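Course handout: Gripper and camera trials, part two
Instructor: Tarmo Ramanauskas
June 2023

What this unit covers

In March we compared fingers on a bench with plain blocks. In this unit the same comparison is done in simulation, in a furnished bedroom, with household objects lying on and next to soft furnishings. You will run two finger sets, Mockus (flat pads) and Wasisel (ridged pads), on the same simulated arm. The controller is Fuvdale in both cases. Do not change its gains between runs.

Setup

Load the bedroom from the Holleditz folder. The arm is mounted on a dark pedestal next to the bed. Check that the base is fixed before you press start. If the arm drifts at rest, reload the room and do not try to correct it by hand.

The objects differ a lot in size and shape. A closed book lying flat gives the fingers very little to hold from above. A spring clamp has thin handles that spread apart, so the approach angle matters more than the opening width. A chainsaw is included as a large object that you plan around. You will not be asked to lift it. 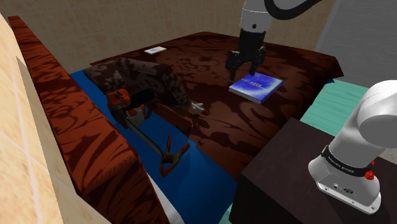
For each object, write down the approach direction first, then the finger opening, then the height at which you want the fingers to close. Students often skip the first item and then cannot explain why two runs differ. A straight-down approach is the default. If you tilt the wrist, record the angle in degrees.

Each finger set gets 100 attempts, split evenly over the objects on your sheet. An attempt ends after 60 seconds or when the object has been held for 3 seconds, whichever comes first. Log every attempt, including the ones you stop yourself.

Camera placement

Run each set from two viewpoints. The wide view shows the base and the bed together and is good for checking the path of the arm. The near view is better for judging where the fingers are in relation to a small object. Patterned fabric can make edges hard to find in either view, so note any object your detector misses and which view was in use.
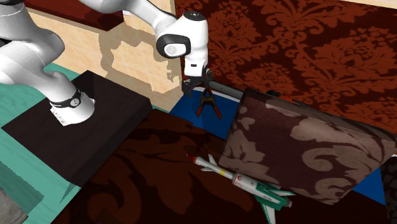 Figure 2. Gripper above the spring clamp, with the toy rocket nearer the camera.

Keep the lighting at its default value. Shadows from the arm will move over the walls and bedding, and your detector has to cope with them. Report false detections separately from failed grasps. They are different errors and are graded separately.

What to hand in

One table per finger set, the log files, and a written comparison of no more than 900 words. State which viewpoint you would keep if you could only have one. Put the controller settings on the first page. Groups that used a tilted wrist should add one sketch of the approach for each object concerned.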